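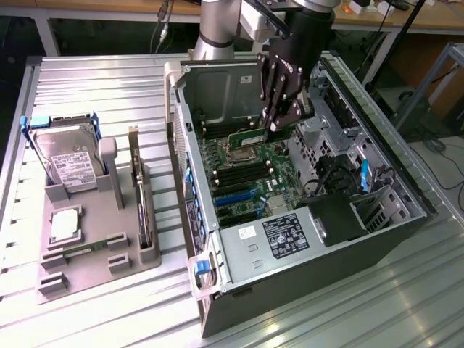 Memory module over the board, bay 2, February.

Up early and on the floor by 6:30. The Retau order is 500 towers, all the same model, and the arm gets the first share of them. I used to do these by hand at the long bench with Pringle on the radio. Now I load the tray: drive in the back pocket with its blue rails on, processor in the square, memory in the long slot, card upright on the right. Then I stand back and watch.

Rhona Jardine came down from the office mid-morning with the new rota. From next month there will be two of us on assembly where there were five. The other three go to returns and testing. She says no one at Clarnell loses hours over it, and I have no reason to doubt her, but returns is across the yard and we won't eat lunch together any more. I asked if I could swap in one week a month. She wrote it down.

My hands feel better, I'll say that. After 21 years of pushing memory into boards my right thumb used to ache by noon, and it hasn't since Christmas. What I get now is a stiff neck from leaning over to check the work.

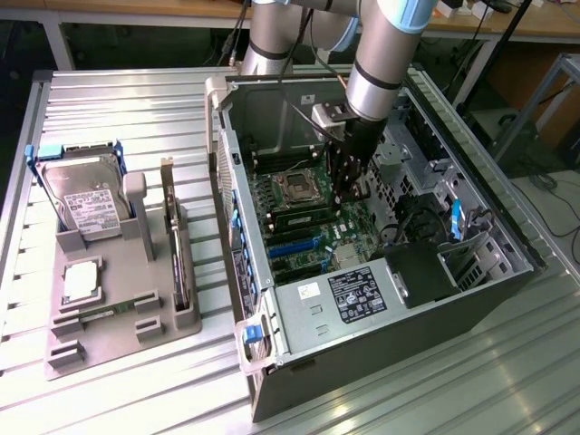

The memory is the part I still watch closest. By hand you feel the stick go home, one end and then the other. With the arm I listen for the clicks and look at the latches after. Stopped it twice before lunch, once for a stick I had set crooked in the tray myself. I put both in the log under my own number, as we are supposed to.

We did 205 last week with the old hands still helping. Fanilton, who sold us the line, want that higher by spring. They are sending someone to go over the tray loading with me, so I will have my notes ready.

Home by four. Thumb fine, neck not. Need to ask about a higher stool.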